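Changing the account the Mendar backup agent runs under

9th March
By the Gerkside support desk

Follow this section if the Mendar agent was installed under a personal login or a domain admin account and you want to move it to a dedicated service account. Allow 6 minutes per server. The agent is offline for part of that time, so do not start while a backup job is running.

Before you start

You need local administrator rights on the server and the name of the new account. At the Brandevdale site the accounts are created for you. At all other sites, ask for one through the usual request form.

Note: The new account must not be set to "User must change password at next logon." The service cannot answer that prompt and will not start.

Steps

1. Open the Mendar console and check that the job queue is empty. If a job is listed as Running, wait for it to finish.

2. Open Services, find Mendar Agent, and stop it.

3. Right-click Mendar Agent, choose Properties, and open the Log On tab.

4. Select "This account" and enter the new account name with the domain in front. Type the password in both boxes.

5. Click OK. Windows may report that the account has been granted the Log On As A Service right. Close the message.

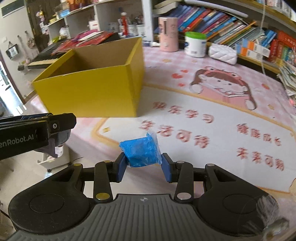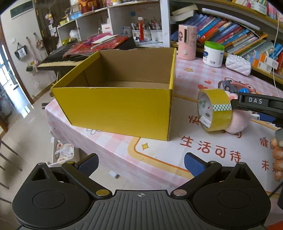 6. Give the new account Modify permission on the agent's data folder. Apply it to subfolders and files as well. On a server with over 1,785 restore points this can take a while, and the window may stop responding until it is done.

7. Open the agent's settings file in Notepad and find the line that begins StartTimeout. Set it to 300. The value is in seconds.

8. Start the service. Refresh the list and check that the status reads Running.

9. Run a test job against a small folder and confirm that it shows as Completed in the console.

Caution: Do not delete or disable the old account on the same day. Scheduled tasks created before version 6 may still use it. Leave it enabled until one full weekly cycle has finished without errors.

If the service does not start

Look in the System log for a logon failure. Retype the password on the Log On tab first. If the error comes back, check whether a group policy is removing the Log On As A Service right. Servers in the Yao group had this problem in November, and the service ran normally until the next policy refresh. The new account has to be added to the policy itself, as a change made on the server will be overwritten.

If the service starts but jobs fail with "Access denied," repeat step 6 and then restart the agent.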